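Plastine
September 26, 2025

We make a bottled drink called Plastine in a rented kitchen in Pedthorpe. A few people asked how it's made and where to get it, so I'll put it all in one thread.

It's cold-brewed black tea with tart cherry juice, ginger and a little salt. No alcohol, no caffeine added on top of what the tea already has.

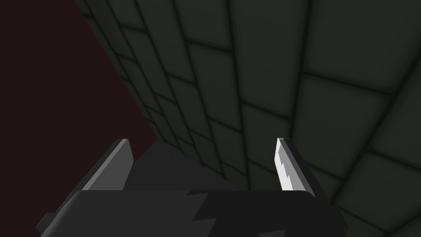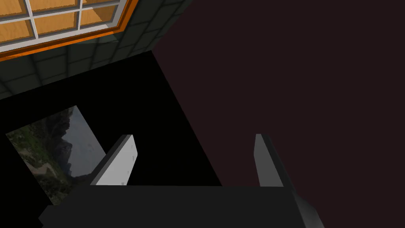
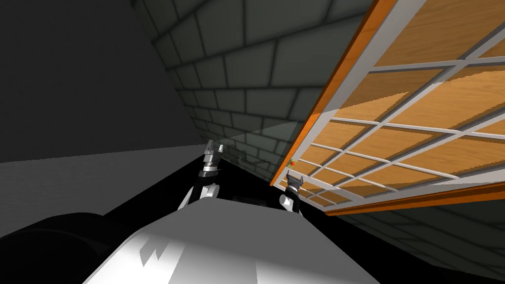
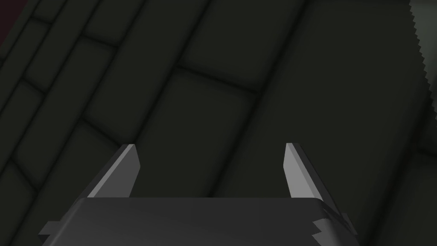
The tea steeps overnight in the walk-in. We tried hot brewing first and it came out too bitter once the cherry went in. We'd have needed a lot more sugar to cover it.

Each bottle has 70 calories. Most of that is the cherry juice. There is some cane sugar, and it's on the label.

A batch is 358 bottles. We do one a week. In July we did two a week and ran out of ginger both times, so we now order it a month ahead.

The ginger gets juiced the same morning we bottle. If it sits, it gets a soapy taste. We dumped part of a batch over this in the spring and I'm still annoyed.

The salt is the part people write in about. It's a pinch. You won't taste it as salt. Leave it out and the drink tastes thin.

Where to buy: the Lyons grocery on the Pedthorpe side of the bridge has it in the cooler by the deli. The Zarkstead store is getting its first cases next week. They took 40 bottles to start.

If your store doesn't have it, ask for whoever orders the drinks. Stores listen to that more than they listen to me.

We don't ship yet. The bottles are glass, they need to stay cold, and the box would cost more than what's in it.

Once it's open, keep it in the fridge and finish it within four days. It will settle. Turn it over a couple of times before you pour. Please don't shake it, it has bubbles.

A few people are mixing it half and half with plain seltzer over ice. That works. I also like it with a roast chicken or anything with a lot of black pepper.

Someone asked about a sugar-free one. We've made four versions and I didn't like any of them. Not planning a fifth this year.

The next flavor is pear and sage. We poured small cups at the Zarkstead market and got 196 comment cards back. The main complaint was too much sage, so we're cutting it down and trying again.

Returns: rinse the empties and take them back to the store you bought them from. Caps can go in your regular recycling.

Questions are fine in the replies. I'm bottling until late afternoon and will get to them tonight.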